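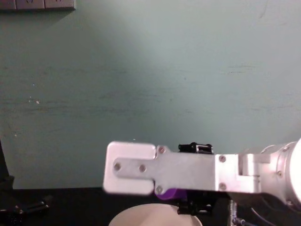

Is the Furetti gripper worth keeping, or am I fooling myself?

Posted by Darius Mets in Small arms and grippers

I have until the end of July to send this gripper back, and I would like some opinions from people who don't sell them.

The set-up is two arms facing the same bit of table, both run from an Onier controller. One of them came with the Standell gripper, the basic one that gets sold with everything. A month ago I bought a Furetti to go on the same arm. It costs a good deal more. The page for it says it will do 1,000 picks without adjustment, and that the linkage keeps the fingertips parallel all the way through the stroke. I have read enough of these pages to know that "without adjustment" can mean almost anything, so I thought I would test it myself on something dull, and I picked a plastic cup.

The job is simple. Cup on the table, pick it up, tip it on its side, move it across to the other arm's half, put it down upright. No clever planning. I taught the positions by hand and the wrist camera only nudges the last bit of the approach.

I did 18 runs with the Standell and 18 with the Furetti. The Standell finished 10 of them. The Furetti finished all but 2. That sounds like the end of the matter, and the shop would certainly like it to be, but I don't trust it for the reasons below.

First, I did all the Standell runs in the morning and all the Furetti runs after tea. The room has a window at one end and a light overhead and it does not look the same at those two times.

Second, I had got better at placing the cup by then. I wasn't using a mark for it. I just put it where it felt right, and I suspect my idea of "right" had moved towards wherever the arm liked it.

Third, a fair number of the Standell failures weren't failures of grip. The fingers came down in the wrong place and pushed the cup over. You can hardly blame the fingers for that, and I am not sure a dearer set would have saved it.

The wrist camera is where I get suspicious. It is a Rashti, the small one, and it was left on its own automatic settings the whole time. When the arm swings out over the dark covering and then back to the white top, the picture goes through a funny half second where the white end is blank with glare and the fingers nearly vanish. I assume the nudging is being done on that same picture.

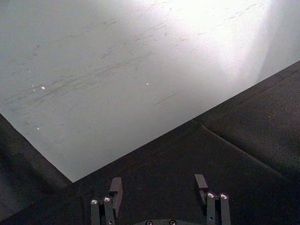
What I have tried so far

Turning the overhead light off. It took the worst of the shine away, but then the whole thing was too dark by the afternoon and the picture went grainy.

Tilting the camera a little. It helped in one position and made another one worse. I put it back.

Squeezing harder. The cup is thin and you can see it go oval. It held on, but it sprang about when released and landed anyhow, so all I had done was move the trouble from the start of the job to the end.

Running at half speed. Everything works at half speed. I am told this is normal, and I would like to know why none of the videos mention it.

What I want to know is how you would compare the two properly without spending a week on it, and whether the Furetti is doing anything for me that a bit of rubber on the cheap fingers wouldn't. I am also open to being told the camera is the thing I should be returning.

Comments on this post

Kieran Lightfoot: Is the other arm powered while you do the test? I had one that shook the bench every time it held position and it drove me up the wall before I worked out what it was.

Darius Mets: It is powered and parked. I hadn't thought of that. I will try with it off.

Valdis Ozoliņš

Send it back.

I've had three of these fancy parallel grippers in as many years and every one of them ended up in a drawer. The cheap one with a strip of bicycle inner tube glued to the fingertips does the same job. They all go floppy at the pivots in the end and then it makes no odds what you paid. As for parallel all the way through the stroke, put a ruler between the tips and close them slowly and then tell me how parallel it is.

Also why a cup. A cup is easy. Try a sock.

Comments

Mervin Gagnon: He asked how to compare them. You haven't said.

Valdis Ozoliņš: I told him what he'd find out. Saves him the week.

Darius Mets: I did the ruler. It isn't perfect near the closed end but it is better than the Standell by a clear margin. Whether that matters for a cup I couldn't say, a cup is nowhere near the closed end.

Ivars Mägi

Your three doubts are all good ones and I would stop quoting the score until you have dealt with them. At present you have compared a morning with an evening.

What I would do, in order:

1. Lock the camera. Take the Rashti off automatic and set the exposure by hand with the arm over the white part of the table, where the cup is. Let the dark part go as dark as it likes. You don't need to see anything there except your own fingers, and even those you know the position of. In your wrist picture the fingers are dark on a dark background and about all that gives them away is the shine on the bolt heads, so I wouldn't let any software depend on finding them. If yours does, stick a scrap of pale tape on each tip.

2. Get rid of the glare without getting rid of the light. There is a big white patch towards one side of the table in that picture. Hang a sheet of baking paper below the lamp, or bounce the lamp off the wall. If the cup is placed inside the bright patch the camera has little to go on, whichever gripper is bolted underneath it. Moving the cup a hand's width the other way might do as well as anything you could buy.

3. Mark the table. Draw round the base of the cup with a pencil. Then draw a second circle, off to one side by as much as you think the gripper ought to forgive. Do half the runs from each. The second circle is where a decent gripper earns its money. On the first one they should both be nearly perfect, and if they aren't, you have found a fault that has nothing to do with grippers.

4. Swap back and forth. I know it is a nuisance undoing the screws. Do a few runs with one, a few with the other, and back again, all in the same sitting. If you can't bear to swap that often, at least do one set in the morning and one in the afternoon for both.

5. Write down how each run failed, in plain words. "Missed", "knocked it over", "slipped", "dropped it on release". Slips count against the gripper. Misses mostly count against the camera, the controller or you. From your own account it sounds as though most of the Standell's bad runs were misses, and in that case the Furetti may be getting the credit for an evening with better light.

6. Leave the speed where you mean to use it. Half speed proves very little if you aren't going to work at half speed.

On the claim of 1,000 picks, I would ask the shop what was being picked. I asked the same thing about a different make once and the reply was a foam block, which a clothes peg could manage.

Where I part company with Valdis is the inner tube. It does work, I have done it, but it wears unevenly and it grabs. A thin cup then sticks to one finger as they open and gets dragged along with it. For setting something down upright I would sooner have a hard flat tip and a gentle squeeze.

My guess, and it is a guess, is that the Furetti is a bit better and not enough to justify the difference for this job.

Comments

Valdis Ozoliņš: Use thinner glue.

Kieran Lightfoot: Seconding the locked exposure. I'd lock the white balance while you're in there. The Rashti menu hides it under the colour page, for no reason I can think of.

Darius Mets (who posted the above) came back with this

Right, I have done most of Ivars's list, and I turned off the second arm's motors for part of it as Kieran suggested. I didn't do the baking paper. I bounced the lamp off the wall, which is green and a bit scuffed, and was good enough.

With the exposure locked, the misses nearly stopped for both grippers. I mean that quite literally, the thing I had been ready to blame on the Standell was the camera making its mind up too late. On the middle circle I can no longer tell the two apart. I did 18 runs each, swapping over halfway through, and there was one bad run between them, and I had bumped the table.

The off-centre circle is another matter. The Standell catches the cup with one finger first and shoves it, and then closes on it at a slant. The Furetti shoves it too, but when it closes it closes square, and when the cup is turned on its side it stays put and doesn't creep round.

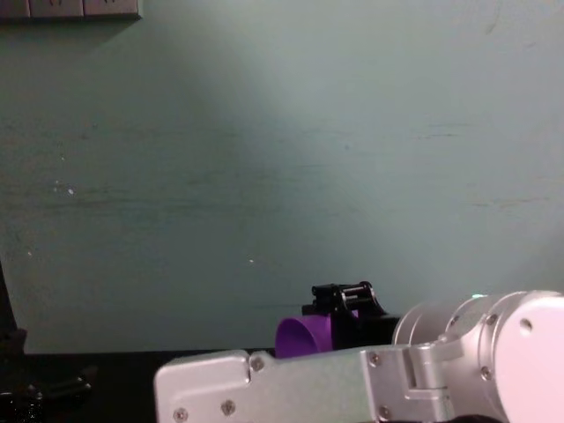
I left it holding like that while I made a drink and came back to the same thing, and then did it again with the Standell, which had let the cup droop by the time I sat down. So there is a difference. I had rather hoped there wouldn't be, as I could have had the money back with a clear conscience.

I am still not convinced on price. Most of my improvement came from a setting in a menu and a pencil. If I had read only the first lot of numbers I would have been telling people here that the Furetti was the making of the whole set-up, and I would have believed it. It makes me wonder how many of the glowing write-ups are somebody's second afternoon with better light.

The other arm being off or on made no difference that I could see. It doesn't shake the bench, or at any rate this bench.

I haven't tried a sock.

Comments

Ivars Mägi: Good. Before you decide, tighten the screws on the Standell's linkage and repeat the droop test. Mine were loose from new.

Darius Mets: They were loose. Two of them took nearly a full turn. It still droops but a lot less. I'll do a proper set with it before I pack anything up.

Mervin Gagnon: Which one are you leaning towards?

Darius Mets: Keeping the Furetti if the shop will come down a bit, and posting it back if they won't. I've written to ask.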